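Kategorie: Datensätze › Warenkunde & Kleinobjekte

# Lisis – Snack- und Thekenobjekte, Datenkarte

Stand: 30. August 2022
Pflege: Léonie Ferrand
Interner Projektname: Voltidport

## 1. Zweck

Lisis ist eine Sammlung von Aufnahmen kleiner Lebensmittelverpackungen und Speisen, wie sie an einer Selbstbedienungstheke vorkommen. Der Datensatz dient der Objekterkennung und der Beschreibung von Anordnungen: Was liegt auf einer Ablage, was liegt in einem Behälter, welche Fläche ist frei. Für Preis- oder Nährwertangaben ist er nicht geeignet, entsprechende Felder sind im Schema nicht vorgesehen.

## 2. Umfang

- 3026 Bilder in 194 Anordnungen
- davon 400 Bilder mit manuell geprüften Masken
- längste Bildseite nach Skalierung: 2000 Pixel
- Annotationen als JSON, eine Datei pro Anordnung

Die Aufteilung in Training und Test erfolgt nach Anordnung. Bilder derselben Anordnung dürfen nicht auf beide Teile verteilt werden.

## 3. Objektgruppen

### 3.1 Verpackte Ware auf Stufendisplay

Die Gruppe `display` enthält Riegel, Schachteln und Becher auf einem durchsichtigen Stufenständer. Der Ständer wird als eigenes Objekt geführt (`stand_clear`) und erhält eine Gesamtmaske über alle Stufen. Kanten mit Lichtreflexen gehören zur Maske. Ware, die durch das Material hindurch sichtbar ist, wird bis zu ihrer tatsächlichen Kontur annotiert.

Lesbare Aufschriften werden im Feld `text` zeichengetreu übernommen, auch in Teilen, zum Beispiel `SNICKERS` oder `face`. Unleserliche Etiketten erhalten den Wert `null`. Eine Ergänzung nach Vermutung ist nicht zulässig. Becher, deren Inhalt sich nicht aus der Verpackung ergibt, laufen unter `cup_sealed`; die Unterscheidung Joghurt oder Pudding wird nicht getroffen. Die Lage wird mit `upright`, `side` oder `tilted` angegeben.

Leere Tabletts gelten als Objekte der Klasse `tray` mit `content: []`. Ihr Schatten auf der Tischplatte ist nicht Teil der Maske. 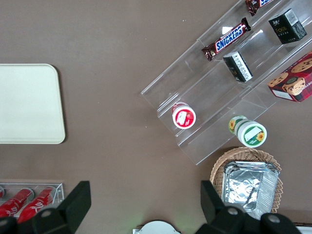 ### 3.2 Speisen im Korb

Die Gruppe `basket` umfasst Speisen in offenen Flechtkörben. Korbrand und Innenfläche bilden eine gemeinsame Maske der Klasse `basket_woven`. Einzelne Flechtstränge werden nicht getrennt, auch wenn der Rand deutlich gröber gearbeitet ist als der Boden.

Sandwiches werden als ein Objekt annotiert. Zusätzlich gibt es das optionale Feld `layers`, in dem die sichtbaren Schichten in Leserichtung des Bildes aufgeführt sind:

 "class": "sandwich",
 "pose": "upright",
 "layers": ["bread", "lettuce", "bread", "filling_orange", "bread"],
 "truncated": true

Ist eine Füllung nicht eindeutig bestimmbar, wird sie nach der Farbe benannt. Käse, Schinken und Karotte wurden in der ersten Fassung getrennt geführt, die Übereinstimmung zwischen den Annotierenden war dafür zu gering. Rote Linien auf einer Füllung werden als Attribut `drizzle_red` vermerkt und nicht als eigene Schicht.
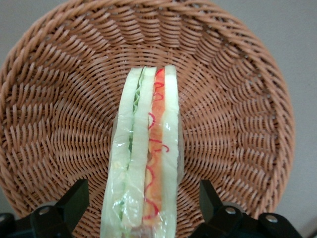
Für `truncated` gilt: Der Wert ist `true`, sobald ein Teil der Kontur außerhalb des Bildes liegt. Bei Körben wird das Feld unabhängig vom Inhalt gesetzt. Ein vollständig sichtbares Sandwich in einem angeschnittenen Korb erhält also `false`, der Korb `true`.

## 4. Bekannte Einschränkungen

- Masken am Stufenständer sind an den Rückkanten ungenau. Betroffen sind vor allem Bilder mit starken Spiegelungen.
- Die Klasse `box_small` ist uneinheitlich. Schachteln ohne lesbare Aufschrift wurden teils als `box_unknown` abgelegt.
- Die Farbbenennung von Füllungen hängt vom Weißabgleich ab. Eine Korrektur ist nicht erfolgt.
- Die Klassenverteilung entspricht keinem realen Sortiment.

## 5. Versionen

Die Lecomte-Fassung verwendet noch das alte Schema ohne `layers` und wird nicht mehr gepflegt. Das Konvertierungsskript liegt unter `tools/riswood/`. Die nächste Version ist für Oktober vorgesehen und führt `box_small` und `box_unknown` zusammen. Fehlerhafte Masken bitte mit Anordnungsnummer und Dateiname melden.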